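12 September 2018 - hand-held demos, table task, Jarkberg room

Carried on with the tidy-the-table set from August. Same protocol as before: operator starts with both grippers clear of the table edge, holds still for 3 s, does the task, returns to clear, holds still again. Anything without both still periods gets thrown out at import, so please don't rush the end.

Calibrated both grippers before starting. Left was fine. Right had a finger-width offset of 3 mm at full close, the same fault Merike Grīnberga logged in August. Re-zeroed it twice and the second one held. I suspect the stop screw and would like it replaced before we record anything that depends on grip width. Petrauskas have the part, order not placed yet.

Target for this task is 200 usable demos. Got through 30 today, 15 with the left hand leading and 15 with the right. Import kept all but 3. Two of those were short end holds (mine), the other lost tracking on the right marker cube when I turned my wrist too far in.

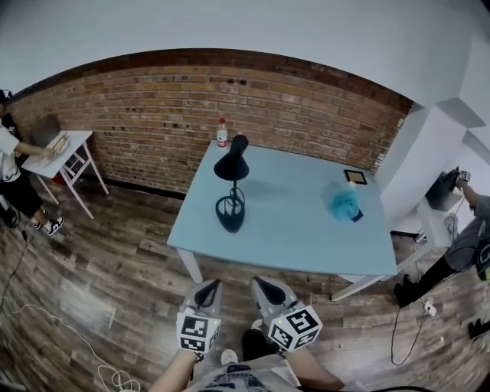

Tracking loss is still the main cost in this set. It happens when the cube faces the floor or goes behind the forearm, and it is worse for low reaches to the far side of the table. The Vilico filter bridges short gaps well enough, but over a longer gap it drifts and then snaps back, and the policy learns the snap. For the lamp I now come in from the side and keep the wrist level, as the shade points down and reaching under it hides the cube almost every time. The bottle at the back left corner can be taken from above with no trouble. The blue plastic is the awkward one - it's see-through and bunched up, there is no obvious place to pinch, and I never took hold of it the same way twice. I'd keep that variation in the data and not try to standardise it.

Speed: I was too quick in the first few. Played back on the arm in Cendo at full rate, they hit the joint velocity limit on the way out. Slower ones replay clean. Working rule for now is to move at the pace of someone carrying a full cup.

Open points:

- Stop screw, right gripper. Order it.
- Write the wrist-level rule into the operator sheet. The current wording ("keep markers visible") is no use to anyone new.
- Decide whether two-handed passes count as left or right lead. I have been logging them by whichever hand touches first.
- Filter: try cutting a demo at the gap instead of bridging it. Needs a look at how many we'd lose from the August set.
- Lamp start position should vary more between demos. I kept putting it back where it was.

Raw files are copied over and the import log is next to them. The rejected demos are still in there, flagged, in case someone wants the tracking loss for the filter test.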